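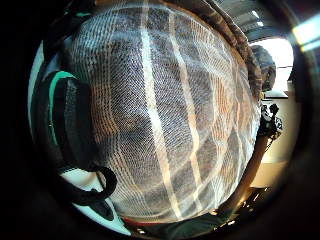
Karomuster unter einem weißen Netz

Hast du schon mal so ein Netz in der Hand gehabt? Ich finde Netze ja richtig toll! Sie bestehen zu einem großen Teil aus Löchern und halten trotzdem etwas fest. Wie geht denn das?

Ganz einfach: Ein Loch ist nur dann ein Problem, wenn das Ding kleiner ist als das Loch. Eine Erbse rutscht durch ein Fußballtor, der Ball nicht. Ein Hemd oder eine Decke kommt durch so winzige Maschen erst recht nicht durch. Luft aber schon - und Wasser auch.

Schau dir mal die kleinen Löcher an. Sie sehen aus wie Rauten, also wie Quadrate, die jemand schief gezogen hat. Und wo das Netz sich nach außen wölbt, machen die Reihen die Kurve einfach mit. Probier das mal mit einem Blatt Papier! Das knickt und knittert, wenn du es um einen Ball wickelst. Bei einem Netz können sich die Maschen verziehen, manche werden schmal, manche breit (meine Freundin Lotte sagt dazu "das Netz macht sich lang").

Noch etwas mag ich an Netzen: Man sieht, was dahinter ist. Das Orange und das dunkle Blaugrau von den Karos erkennst du sofort, oder?

Jetzt du: Hol dir ein leeres Zwiebelnetz und stopf am Samstag deine Socken hinein. Zieh erst längs daran, dann quer. Was machen die Löcher? Mal beides auf!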